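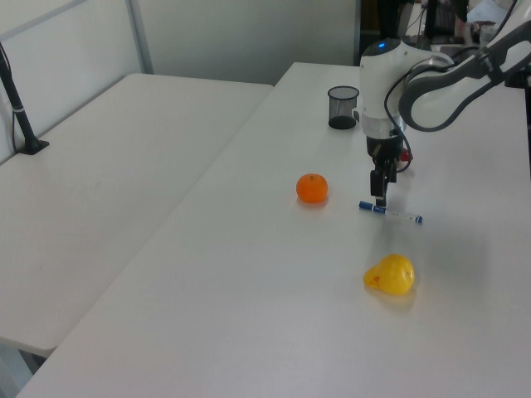 Teleop demos: pen pickup policy keeps hovering over the marker and won't close. Data problem or me problem?

Posted 27 Dec 2020 in Learning from Demonstration

Hi all. Setup: single arm, two-finger gripper, white table, fixed cam. Task is "put the marker in the mesh cup". There's a mandarin and a yellow pear on the table as distractors, they get moved between episodes, cup mostly stays toward the back.

1,739 demos so far, two operators. Training on the Trasham loader, plain behaviour cloning, image plus joint state in, joint targets out.

What happens on rollout: arm comes down over the pen nicely, fingers either side, then just... sits there. Sometimes for the full episode. Sometimes it closes on nothing a bit too high and heads off to the cup anyway. Loss looks great. Tried a bigger network, no change. Tried twice the training steps, worse if anything.

Is this a known thing? Don't want to go collect another pile of demos if the ones I've got are the problem. Lab's shut until the new year so I can only fiddle with what's on disk.

Cheers
Leonora Dizon

3 answers

Answer from baltotness_dave (accepted)

Known thing, yes. Look at your own demos right before the gripper closes. Bet the operator stops and lines it up. A marker lying flat is fiddly, everyone pauses. At 11 Hz or whatever you log at, that pause is a stack of near identical images where the recorded action is "stay put". The policy learns hover = stay put. It gets there and never has a reason to leave.

What worked for us on the Desstead arm:

Trim the idle steps. Anything where joint change is under a small threshold AND gripper command is unchanged, drop it. Keep a couple so it still slows down. Do not drop the steps while the fingers are closing, I did that once and lost a week to it.

Check gripper signal timing. If you log measured finger width instead of the commanded one, the close shows up late. Your "closes too high then leaves" smells like this or like the operators starting the lift early.

Then check pen angle. If whoever reset the table always put the cap on the left and the barrel at the same slant, you've got lots of episodes but hardly any variety. Plot the start poses, takes ten minutes. Same goes for the cup, I'd be moving that around a lot more than you are.

Don't bother with the bigger network.

Comment from Leonora Dizon: ok plotted it. Cap on the left in nearly all of them, that's embarassing. And the pauses are huge, one operator sits there for 8 seconds in places. Trimming now.

Comment from baltotness_dave: there you go. Keep the untrimmed set somewhere, you'll want it later

Answer from tkh

Wrist camera. With only a fixed view you can't tell how far the fingertips are off the table, and a pen is thin. Fruit's more forgiving. We added one and grasping went from hopeless to mostly fine, same number of demos. Won't fix your pauses though, so do the above first.

Also split by operator and train on each alone. If one's fine and the other hovers you have your answer. We had 7 people on the Talavera set back in June and two of them graspd completely different to the rest, averaging those is a mess.

Answer from grommet_au

have you tried lowering the learning rate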